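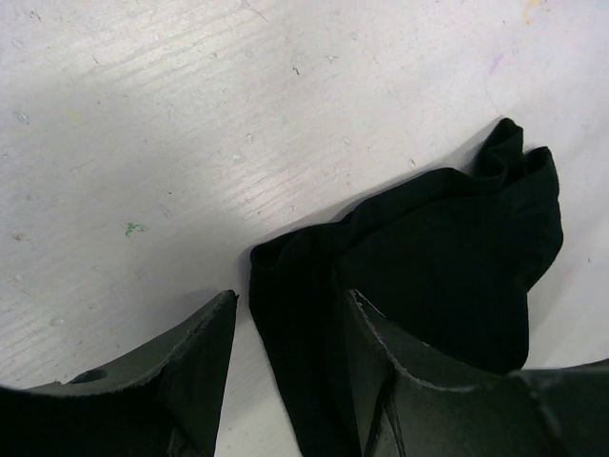 Black cloth on a white worktop.

We've had the keys to the house in Graltville for a year now, and I still walk in through the wrong door! It was built for a doctor and his enormous family, then chopped into flats, then left to the pigeons, and when we first saw it the staircase stopped at a wall. Somebody had simply bricked up the landing. I fell in love on the spot.

Taking that wall down was the best day of the lot. Thaddäus Egger, our builder, handed me the hammer for the first blow (I barely chipped it) and by teatime there was daylight coming down the stairs.
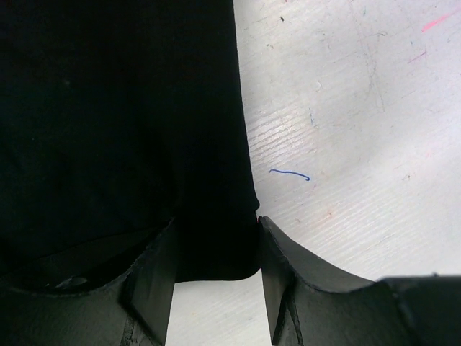
Then came the floors. Under 14 layers of lino, carpet and old newspaper we found oak boards in the dining room, wide and wobbly and lovely. Brigitta Bachmann from the reclamation yard in Sugden matched the missing ones for 400, delivery included, and I could have hugged her - I think I did.
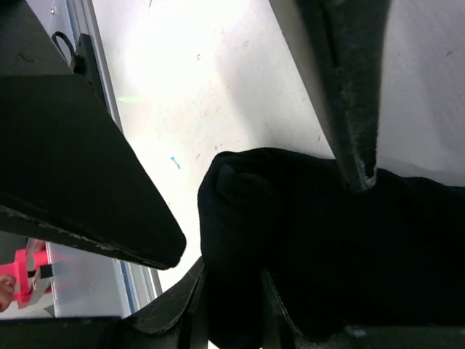
Colour has been my great joy. I wanted the hall dark, properly dark, and everyone tried to talk me into cream. I held out for a matt, velvety black, the same sort of finish as the broad flat face of that black finger, and it drinks up the light from the front door in the most wonderful way. Two coats on the panelling, one on the inside of the door, and a brass lamp from my aunt Edeltraud to finish. The cream went in the larder.
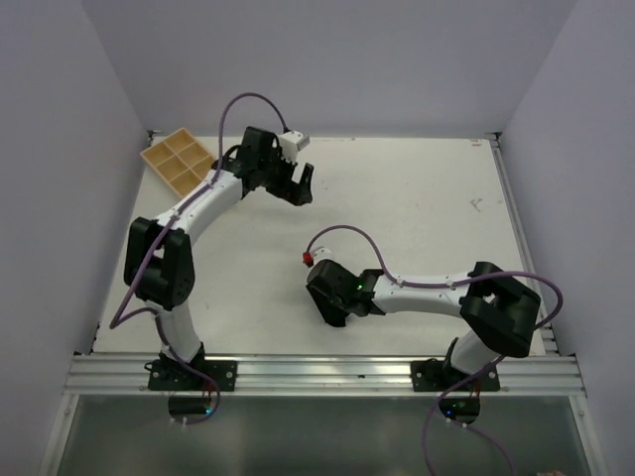 Last updated: June 5, 2019

The garden room is next. The glass roof will cost over 2,000 to put right, so we're doing it pane by pane, starting at the end that drips on the piano. I've already chosen the tiles, naturally, and there's a lemon tree waiting in the porch. We hope to have the roof shut by July, when Raili comes to stay and will want her breakfast out there whatever the weather.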